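Teaching an Arm to Pick Up a Cup
Project report, Rindton shared workshop
Jamila Pathirana
2 Nov 2022

Why I picked this

I wanted a project where something moves. Last year I did the soil moisture logger and it was fine, but nobody gets excited about a graph of dirt. So when Kavinda Siriwardena (my project partner, and the only person I know who reads datasheets at lunch) said the workshop had an arm we could book time on, I said yes before I'd even thought about what we would do with it.

What we ended up with sounds tiny: get the arm to grip a small open cup by the rim, lift it, and put it down somewhere else on the table without crushing it or knocking it over. That's the whole thing! It took us most of the term.

Getting set up

We did the programming on Kavinda's old laptop, which we named Brilcombe after the street he found it on. My first job was to write down a bunch of positions for the arm by moving it by hand and saving each one. I called them home, above, rim, lift and drop. My second job was to do all of that again, because I saved them relative to the wrong corner of the table. Kavinda was very nice about it.

The gripper takes a number from 0 to 255 in our code, where 0 is all the way open and 255 is shut. We wrote a little wrapper so we could type grip(221) and not have to think about anything else. 221 is where the fingers hold our cup without squashing the side in, and we found it the boring way, going up a bit at a time and squinting.

Why the rim

Our first plan was to grab the cup around the outside, like a person would. The cup is short and wide, though, and our fingers wouldn't open far enough to go around it. We lost a whole session to this before Kavinda held a ruler up to the gripper and went quiet.

So we switched to pinching the wall, with one finger inside and one outside. It needs much better aim, but the gap only has to be as wide as the plastic plus some room for mistakes. We also tilted the gripper a bit, since coming straight down made the wrist swing around in a way neither of us liked.

Height was the annoying part. Too high and the fingers slide off the lip, too low and the tip pushes on the wall and the cup scoots away across the table. I made the last bit of the move really slow and put in a pause of 600 milliseconds before closing, so any wobble could die down. That pause probably did more for us than any of my clever code (sorry, clever code).

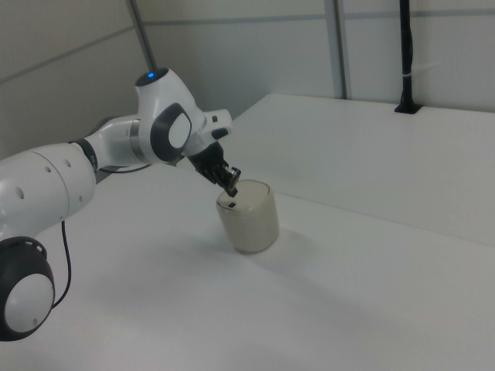 Fingertips at the rim of the cup, gripper angled down for the pinch.

How it went

I kept a log file of every attempt, and by the end it had over 1000 lines in it, although plenty of those are me stopping the arm because I got nervous. The early runs were bad. The later ones were mostly good as long as we put the cup back on the same spot. Move it by a finger's width and the arm happily pinches air, because it has no idea where the cup is. It just goes where I told it to go.

We also tried a different cup with a thicker wall, a souvenir one from Rotley that Kavinda's sister lent us, and 221 was much too tight for it. It survived, but I had to write an apology.

What I'd do differently

Measure the gripper first! Also label the saved positions properly. I had rim, rim2 and rim_new in there for weeks and two of them were wrong.

Next on the list is finding the cup with a webcam so it doesn't have to sit in one exact place. Kavinda has already started on that part, and we've asked to keep our slot on the arm until May.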